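Pellmont Hand-Held Demonstration Gripper
Two-finger tool for recording manipulation tasks by hand

Reading time: 3 minutes

The Pellmont is a hand-held gripper for institutions and firms that teach manipulation tasks to robot arms by demonstration. The operator holds the tool, carries out the task in the ordinary way, and the unit records the view from its own camera together with the opening of the jaws. No robot arm is required at the place of recording. The same jaw assembly is supplied as an end fitting for an arm, so that the motion shown by a person and the motion later carried out by a machine are made with the same fingers.

The tool is manufactured by Trajkovski and supplied, calibrated and serviced by Nunesholm.

Intended use

The Pellmont is intended for work with household and light commercial objects: clothing, towels, packaging, kitchen items, small containers and similar goods. It is suited to recording in homes, offices and training rooms. It is not intended for hot surfaces, sharp tools, liquids under pressure or any food that will be served afterward.

Customers who already record by remote control may use the Pellmont alongside their existing equipment. In remote work the operator drives an arm from a separate station and watches it on a screen or from across the room. With the hand-held tool the operator stands at the task and feels the resistance of the object through the grip. Many groups record the bulk of a task by hand and reserve remote sessions for the particular arm on which the task will run. The Trestholm remote station, sold separately, writes its sessions in the same file format.

Construction

The jaws are carried on a pivoting linkage and remain upright and parallel through their full travel. The inner faces are fitted with ribbed pads, which may be replaced by the user without tools. The arms of the linkage are cut through to reduce weight at the front of the tool. A trigger in the handle closes the jaws; releasing it opens them.

The camera is fixed to the body and looks forward over the jaws. Its position must not be altered after calibration. A unit that has been dropped should be checked against the supplied calibration card before further recording.

Recording practice

Each demonstration should begin with the jaws open and in view, and the object should be approached at a steady pace. With folded clothing the jaws are brought to the edge of the fold before they are closed - a hurried approach tends to push the layers apart.

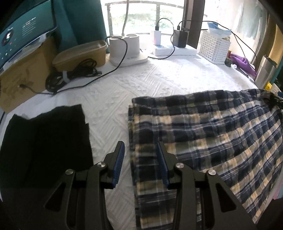 Soft goods call for more demonstrations than rigid ones. A shirt seldom lies the same way twice, and the operator should vary its position, its direction and the neatness of the fold from one recording to the next. Ordinary surroundings may be left as they are. Recordings made only on a cleared bench give poor results when the arm is later placed in a lived-in room.

Operators should keep the free hand out of view except where the task calls for it. "We ask new operators to slow down and to finish each movement before starting the next," notes Asger Hallgrímsson, who leads operator training at Nunesholm. Introductory training is held in March and is open to all registered customers.

Supplied with the tool

Pellmont gripper with fixed camera
Spare jaw pads, 2 pairs
Calibration card
Charging cable
Operator handbook
Carrying case

The tool carries a warranty of 2 years. Jaw pads are treated as wearing parts and are excluded. Requests for quotation should state the number of tools required and the model of arm on which the demonstrations are to be used.

Related items
Pellmont jaw pads, ribbed, replacement set
Pellmont end fitting for robot arms
Trestholm remote station
Trestholm foot pedal
Calibration cards, pack of 3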